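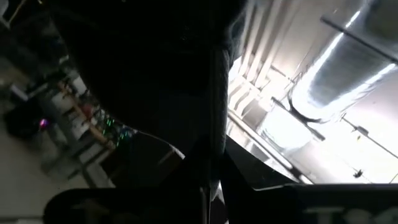 Stirkus Workshop Hall: progress report to the Renaud Fund, second period

Prepared by the project office, Grudia

1. What was planned

In the application we asked for support to make the hall at Stirkus usable in all seasons. For this period the plan had three parts: ventilation under the ceiling, new lighting, and repair of the ceiling beams on the yard side. The heating belongs to the next period and is not reported now.

2. Ventilation

The main duct is in its place. It is a round metal duct with spiral seam, and we left it open to view under the ceiling. The architect wished at first to close it in a box, but this would take away height from the hall and make the cleaning difficult, so we agreed to keep it visible. The supplier, Gredonel, delivered 23 sections. Two of them came with a dent at the end and were changed without cost to us, but the exchange took six working days and the fitters had to leave and come back.

The fan is connected but it is not yet adjusted. At full speed it is too loud for a conversation at the far end of the hall. Gredonel has promised a silencer, and the price of it is included in the contract.

3. Ceiling and beams

The beams are painted white, as it was described in the application. Before painting we found old water marks on 7 beams near the yard wall. The carpenter tested them with a tool and found the wood sound below the surface, so only the top layer was scraped and treated. I attach his note to the paper copy of this report.

4. Lighting

All the new lights are mounted and in use. The hall is now very bright, and several users told us it is too bright in the evening. We did not plan dimmers. We have asked the electrician for a price to divide the lights into two groups with separate switches, and we will write to you before we order anything.

5. Money

The costs in this period were higher than the budget by 3,223 euros. The largest part is the scaffolding, which we had to rent for a second time when the fitters came back. We propose to cover the difference from the reserve line and do not ask for more support.

6. Next period

By the end of April we want to have the silencer fitted, the fan adjusted and the air flow measured at both ends of the hall. The heating pipes will follow. The yard door still does not close well in strong wind, and we would like to discuss with you if its repair can be included in the same budget line as the heating.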